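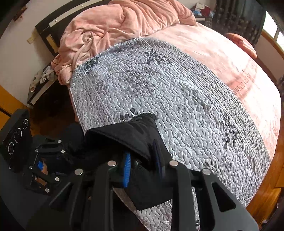

灰白色绗缝盖毯,印深灰色枝叶,浅色包边,下面是粉色绒面床单。

绗缝盖毯

绗缝盖毯(也写作绗缝毯、衍缝毯,北方有些人家叫它“薄盖子”)是把面布、夹层和底布用线迹缝成一体的薄型床上用品,铺在床单之上或者被子之上,可以盖,可以垫,也可以单纯摆着好看。我写这个词条的时候翻了自己家的柜子,又翻了我妈家的柜子,翻完发现我们两家的叫法就对不上:她管它叫“夹被”,我管它叫“盖毯”,店里的标签上印的是“床盖”。三个名字本来各有所指,用着用着就混了,下面会单独讲。

词条属于Mirnomden家居词库的“床品”大类,和“被芯”“被套”“床笠”“绒面床单”几条互相链接。原来的老版本是Gráinne Ó Súilleabháin写的,只有一段话,重点全在花边上(她喜欢花边!)。我接手以后把结构、洗晒、收纳都补了进来,花边那部分保留了她的意思,挪到“包边”一节。

名称

“绗”读háng,第二声。我小时候一直跟着大人念成“行”,也算歪打正着,音是对的,字写出来才知道是绞丝旁。绗的意思是用长针脚把面、里和中间的絮固定住,老式棉被要绗,棉袄也要绗。“衍缝”是后来流行起来的写法,网店标题里特别多,词库里两种都能搜到,正文统一用“绗缝”。

再说“盖毯”“床盖”“夹被”的分别。

床盖:尺寸大,铺上以后两侧和床尾都要垂下来一截,有的能垂到快碰地。白天铺,晚上掀掉。酒店里见得多。

盖毯:尺寸可大可小,铺平了能盖住床面就行,重点是晚上真的往身上盖。空调房、午睡、沙发上看电视,都是它。

夹被:夹层更薄,或者干脆就两层布没有絮,天热的时候用。我妈说的夹被是她自己缝的,里外两层旧床单,中间夹一层纱布,用到后来软得像豆腐皮。

同一条东西,在床上铺着的时候叫床盖,抱到沙发上就叫盖毯了,我觉得这样叫也没什么不行。编辑词条的朋友们为这个吵过一阵,最后的办法是在三个词之间互相做跳转。

结构

一条普通的绗缝盖毯从上到下是三层。

面布是看得见的那层,花色都在上面。纯棉、涤棉、磨毛布、水洗布都有人做。印花的面布最常见,灰底白底配深色枝叶这种,耐看,也耐脏(浅底其实不怎么耐,但小枝叶密密地散在上面,落个小印子一眼看不出来)。

夹层决定厚薄。薄的拿在手里几乎感觉不到有絮,对着光能看见针眼;厚的就有点接近春秋被了。夹层多用化纤絮片,因为整片铺进去不容易跑,洗了也不结团。棉絮的也有,手感沉一点,盖在身上有一种被人轻轻按住的感觉,我很喜欢,但晾干是真的慢。

底布挨着人或者挨着床单。有的和面布同花,做成两面都能用;有的是素色;还有的用绒布,冬天舒服,夏天就别拿出来了。

三层用线迹固定在一起,四周再收边,一条毯子就成了。讲起来很简单,我自己动手缝过一条小的给猫垫窝,三层布没有先用疏针脚固定好就直接上机器,缝到第三道,底布已经歪出去一个巴掌那么宽。拆线拆到半夜。

绗缝的线迹

线迹是我写这个词条写得最开心的一节,因为它就是绗缝毯的脸。

直线格:横竖交叉,方格或者菱格。做起来快,老棉袄里子上常见。格子大的夹层容易鼓,看着蓬松;格子小的紧实,压得平。

波浪纹:一道一道弯弯的线挨着走,密的时候整块布面像起了细浪。波浪纹的好处是拉伸不容易绷线,人在床上翻来翻去,布面往哪个方向扯都有一点余地。它和印花也配得来,枝条、叶子这些本来就弯的图案落在弯的线迹上,不打架。本词条开头那条就是细密波浪的,叶簇里还有几片叶子是心形。

花形绗缝:顺着花瓣、叶片的轮廓走线。好看,贵,手工的更贵。机器做的会有一个重复单元,隔一段就能找到一模一样的一朵。

随意走线:没有固定图案,线绕来绕去,只要求不交叉。手工拼布的人爱用,我在跟着学的时候总会把自己绕进死角,只好断线重来。

挑毯子的时候,我的习惯是翻到背面看线。正面有花挡着,跳针看不出来,背面藏不住。线头多、有一段突然松一段突然紧的,下水以后那里最先开。

还有一种压出来的“绗缝”,没有线,靠热压把三层粘在一起,表面有凹下去的纹路。轻,便宜,洗衣机里滚几次之后粘合点会松,夹层就一块一块浮起来。词库目前把它归在“压花毯”里,不算绗缝毯。我同意这个归法。

包边

边是一条毯子用得最狠的地方。人睡着以后手抓的是边,早上掀被子拎的是边,塞进洗衣机的时候先拽的也是边。

常见的做法有这么几种。一种是另取一条布对折,把毛边包在里面,正反两面各压一道线,叫滚边或者包边,颜色可以和面布一样,也可以浅一号深一号,灰白花的毯子配一圈浅色边就很清爽。一种是面布多留出来一截,往背面翻过去缝住,省布,转角容易厚。还有一种是三层先反着缝好再翻出来,边上看不见布条,干净利落,就是边缘没有加固,磨得快。

Gráinne在老版本里写,花边和荷叶边“让一条毯子有了裙摆”,这句话我舍不得删。只是荷叶边洗完会卷,每次都得一小段一小段用手捋开,家里有小孩的也要留心别让脚趾头勾进去。

包边磨破了可以换。拆掉旧边,量好四周长度,多留一点接头,买现成的斜裁布条缝上去就行。斜裁的有弹性,转角服帖;直裁的便宜,转角要多折一下。我换过两条,第一条的转角鼓得像小馄饨。

尺寸

尺寸这件事各家标得很乱。同样写“双人”,拿回来一铺,有的刚好齐床沿,有的拖到地上。建议自己量:床垫的宽,加上两侧各想垂下来多少,就是要买的宽度;长度同理,枕头那头要不要盖进去得先想好。

如果床垫很厚,垂的那截要多留。如果床是靠墙放的,靠墙那一侧垂太多反而塞不平,每天早上得伸长胳膊去掏,掏两个月就不想铺床了(我的切身经验)。

词库里收了两家的规格表做对照,Niskanen的表按床垫尺寸走,Stisimby的表按成品尺寸走,看的时候先弄清楚是哪一种。我有一次就是拿床垫尺寸去对成品尺寸,买小了一圈,后来那条毯子一直放在沙发上,倒成了全家最抢手的一条。

缩水也得算进去。纯棉面布第一次下水多少都会缩,絮片不怎么缩,于是面布收紧,绗缝线迹之间微微鼓起来,有一种皱皱的小起伏。有人就爱这个旧旧的样子,还专门买回来先洗一遍。

搭配的其他床品

绗缝盖毯很少单独躺在床上,它底下、旁边总有别的东西。

绒面床单。冬天铺绒面床单,上面再搭一条薄的绗缝毯,是我们这一片(南方,没暖气)很常见的组合。绒面有阻力,毯子放上去不滑,早上起来位置大致还在。绒面床单里粉色的特别多,奶粉、藕粉、豆沙粉,一搜一大片。粉和灰放在一起很好配,灰把粉压住一点,不会太甜。有些绒面床单上会印淡淡的字母,颜色只比底色深一点,远看就是一块纯色。

被子。绗缝毯和厚被子的关系有两种:压在被子上面,或者垫在被子下面。压上面保暖,能把被子的热气拢住;垫下面等于给床单加一层软垫,被子直接摊在上头。早上懒得叠被子的人(我)通常是把被子往床头一堆,毯子扯平,从门口看过去也算铺过床了。被子堆在床头会遮住枕头,要睡午觉的时候再扒拉出来。

枕头。同色的枕套和被套搭着用最省事。枕头这条词库里有单独的词条,内容很长,我就不抄了。

床头。深色木床头配浅色床品,反差大,毛絮和灰尘落在床头上很显眼。绒面的东西掉毛,头几次用完拿湿布抹一下床头横档和上面的小五金缝里,那里最爱积。

床头柜。理想状态是放一盏灯、一本书、一杯水。现实中床头柜是衣服的中转站:穿过一次还不想洗的,洗好了还没叠的,都堆在那里。深色的柜面上一团浅灰色衣服,加一件白的,这场面我太熟了。

在床上叠衣服

这一节原来没有,是我硬加进来的,因为绗缝盖毯在我家最主要的用途之一就是当叠衣服的台面。床的高度合适,面积够大,绗缝的布面有纹路,衣服摊上去不会滑走,比光溜溜的桌子好用多了!

先把毯子扯平。波浪纹的毯子不用扯得太紧,手掌从中间往两边抹一下就行。黑色的衣物放在浅色花毯上看得特别清楚,边对没对齐一目了然;黑衣服放在黑毯子上叠,等于闭着眼睛叠。反过来,白衣服最好别放在掉毛的深色毯子上。

黑色衣物有一个麻烦,沾毛。绒面床单上蹭一下,就会带起一层粉色的细绒,所以我叠黑色的东西尽量不让它碰到床单,只在绗缝毯上操作,手边再放一个粘毛滚筒。

叠的顺序我是这样:先大件后小件,先挂后叠,要挂起来的单独放到椅背上。T恤三折,裤子对折再三折,毛巾对折两次。叠好的摞在床尾,摞到要倒的时候送一趟柜子。薄的料子一折就塌,可以先提着一边让它垂直,折痕自己会找到位置,再放下来压平。

床上有被子堆着也没关系,推到床头去,留出床尾和中间就够了。唯一要防的是叠到一半躺下去。我有不止一次醒来的时候身边整整齐齐两摞衣服,中间一摞被我压扁了。

洗涤

先看标签。标签剪掉了的,按下面的来一般不会出事。

水温:冷水或者微温。印花面布第一次洗一定单独洗,深灰、黑、酒红这几种颜色的印花都有可能浮色。拿一块白布蘸湿了在不显眼的角上按一按,白布干净再和别的一起洗。

洗衣机:选轻柔档,毯子要松松地放进去,能伸进一只手在里面转一圈才算合适。塞满了洗不干净,甩干的时候还会偏到一边,机器在阳台上咚咚走路。家里那台小的洗不下双人的,我就拿去楼下的Miller自助洗衣,大滚筒,洗一次加烘一次,中间正好去买菜。Miller的机器按编号叫号,我最喜欢46号,甩得干,门也不卡。

洗衣液少放。夹层吸了洗衣液很难漂净,晒干以后摸着发硬,就是没漂净。宁可多漂一遍。

柔顺剂:绒面底的不建议放,绒会倒。纯棉面的随意。

甩干:低速。高速甩会把絮片甩出折痕,折痕在波浪纹里不明显,在大格子里就很难看。

手洗:浴缸里放水,脱鞋进去踩。小孩非常乐意帮忙。踩完别拧,压出水来,卷成卷再压一遍。毯子吸饱水以后很沉,拎一个角提起来会把线扯断,要两只手从底下托。

别和带拉链、带魔术贴的东西一起洗。勾出来的线不要剪,用粗针从背面把它带过去,藏进夹层里。

晾晒

摊开晾最好。两根晾衣杆隔开一点,毯子横搭在上面,中间通风,里面那层才干得透。只搭一根杆的话,对折的地方两面贴着,外面摸着干了,折进去那道还潮。

印花朝里,底布朝外。深色印花晒久了会发黄发红,尤其是夏天正午。我习惯早上晒出去,午饭前收。

冬天或者梅雨天用烘干,低温,中途拿出来抖一次。烘干会让棉絮变得蓬松,也会让浅色包边有一点点皱,趁热用手抹平就行,不用熨。要熨的话隔一块布,绒的那一面绝对不要碰熨斗。

我们这里二月(February那一页挂历我记得很牢,一整页都画着太阳,骗人的)几乎没有能晒被子的日子,绒面床单和绗缝毯就错开洗,一个礼拜洗一样。我家固定是星期三洗毯子,阳台没人抢。

收纳

换季收起来之前,一定洗过、干透。带着一点潮气叠进袋子里,再打开那个味道很难形容。

叠法:长边对折两次,变成一长条,再从一头往另一头卷,或者三折成方块。卷的好处是没有死折痕,坏处是占地方,圆滚滚的在柜子里一层一层往下滚。方块好码,但每隔一阵要换个折法,否则折线那里的絮会断。

真空袋:化纤絮片的可以抽,抽到扁一点就好,不用抽成砖头。棉絮的我不抽,抽完恢复不了原来的蓬松。抽过的拿出来要提前一天摊开。

浅色的用旧枕套装起来,再放柜子,防灰防蹭色。枕套外面用别针别一张纸条写上尺寸,第二年找的时候不用一条一条抖开看。这个办法是从Gráinne那里学的,她的纸条上还画图案,叶子的画叶子,格子的画格子。

木柜子里放毯子,先铺一层白棉布或者纸,新柜子的漆味和木头的颜色都可能染上去。樟脑丸包在纱布里,不要直接碰布。

挑选

我把逛店和逛网店时看的几样写在这里,各人重视的不一样,可以挑着看。

摸面布,捏起来搓一搓,新布有浆是正常的,浆重到像纸,洗完往往变得又软又薄,跟店里摸的是两条毯子。

看线迹密度。越密越耐用,也越硬挺。想要软的、贴身的,选疏一点的波浪纹。

看花。小花、碎枝叶耐看,和别的床品好搭。大花漂亮,铺上去整张床就是它的了,枕套被套都得给它让路。印花有方向的(枝条全朝一个方向长)铺的时候要分头尾,散着长的就随便铺,我偏爱随便铺的。

闻一闻。有刺鼻味道的放下。

问能不能机洗。只能干洗的绗缝毯,美是美,我家不配。

价格差得很远,Stisimby那一系列里最便宜的是特价的单人款,最贵的是手工花形绗缝的双人款,标价1517。我在柜台前摸了又摸,最后买了旁边987的机缝款,回家铺上也挺满意,那个价差后来变成了一块床边地毯。

修补

开线:最常遇到。找一根颜色相近的线,从断线前面一点的针眼开始,照着原来的针眼缝回去,波浪纹就跟着波浪走。背面打结藏进夹层。

破洞:小的用同色布从背面垫着缝。大的贴一块补丁,补丁剪成叶子或者心的形状,混在印花里不仔细找看不出来。我那条灰花的毯子上现在有两片叶子是补丁,来过家里的人没有一个找对过。

结团:夹层缩成一坨坨的,在棉絮毯上多见。半干的时候用手掌拍,从四周往中间,拍散之后摊平晾。化纤絮片如果断了,那就只能拆开换,或者改作他用。

起球:刮毛器轻轻过一遍,顺着线迹走,别横着刮线。

旧毯改用

一条毯子到了边破线断、颜色也淡了的时候,还能用很久。裁小了做餐椅垫,四个角缝上布带;裁成长条做挡风条,塞在门底下;整条铺在后备厢;搬家的时候裹镜子裹电视。猫窝狗窝不用说了。裁之前先沿着要剪的线两边各车一道,再从中间剪开,絮就不会跑出来。

我妈的那条夹被,最后裁成了30块擦桌布,每一块都锁了边。我分到一叠,擦玻璃特别好使,到现在还没用完。

词条里常有人问的几件小事

绗缝毯能不能当床单直接睡?能,底布朝下,面布朝上。线迹密的睡着舒服,线迹疏的翻身时会觉得底下有东西在动。洗得要勤一点。

能不能铺在电热毯上面?薄的可以,先看电热毯的说明书,上面怎么写就怎么做。

绒面床单和绗缝毯能不能一起洗?我不一起洗。绒掉毛,会全部卡进绗缝的线沟里,晒干以后拿粘毛滚筒滚一晚上。

毯子总往一边滑怎么办?看看床单是不是太滑,缎面的、冰丝的都滑。换一条棉的或绒的就好多了。也有人在包边四角内侧缝小布环,扣在床垫角上,方便,只是洗的时候要记得解开,我总忘。

孩子把面条汤洒上去了?先用纸吸,别擦。冷水从背面冲,让汤汁从来的那一面出去。洗洁精点一滴,手指肚轻轻揉。剩下那点黄印子,太阳晒两回会淡很多。

参见

绒面床单
被套与被芯
滚边
床头柜
粘毛滚筒(目前只有一句话,哪位有空帮忙扩写一下,拜托了)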